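Miltov Youth Athletics Fund
Interim Progress Report to the Adura Foundation
Reporting period: March to August
Submitted by: Eluned Voyle, Program Director

Summary

The grant supports free after-school basketball for middle school students in the Ultow district. The program is on schedule and within budget. Enrollment reached 200 students at the close of the period, against a target of 180 set out in the original application.

Activities

Practices were held at three school gyms and at the Sárközi Recreation Center. The June session at Sárközi was shortened by two weeks while the gym floor was refinished, and the missed practices were made up in July. Attendance was strongest among sixth graders. Eighth grade attendance fell in May, when track practice was held at the same hour, and we have moved that group to a 5:30 p.m. start for the fall.

Thirteen coaches completed first aid and safeguarding training. Two positions remain open - both at the eastern sites, where bus service ends early.

Uniforms and Equipment

The approved budget included $3,555 for uniforms, to be lent to players at no charge and returned at the end of each season. The full amount has been spent. Fabian Zwahlen, our equipment manager, arranged the purchase through the district supplier and received a discount on orders of 100 sets or more. 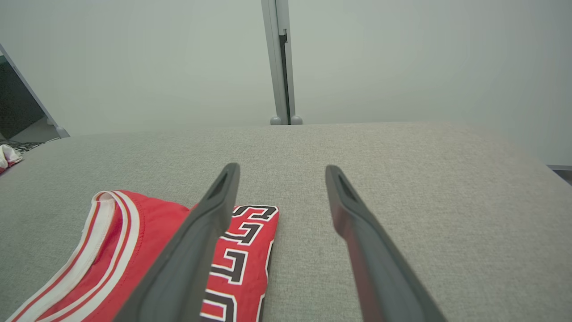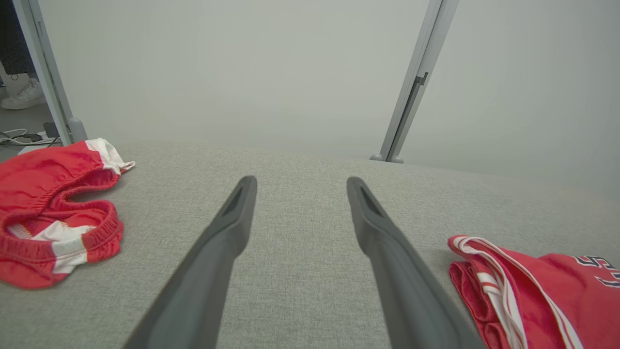 Team clothing in red.

Return rates after the spring season were good, although smaller sizes came back later than expected. Families now sign a one-page loan form, available in English and Spanish, and receive a reminder before the final game. Replacement balls and two portable scoreboards were paid for from general funds and are not charged to this grant.

Challenges

Transportation continues to be the main barrier. Several families withdrew in April after a change to the Route 13 timetable. We have asked the district to consider a shared late bus and expect a reply in September.

Next Period

Fall registration is open. We plan to fill the two coaching positions, add a girls' beginner group at Sárközi, and carry out the parent survey described in the grant agreement. No changes to the approved budget are requested. The financial statement and attendance tables are attached as Appendices A and B.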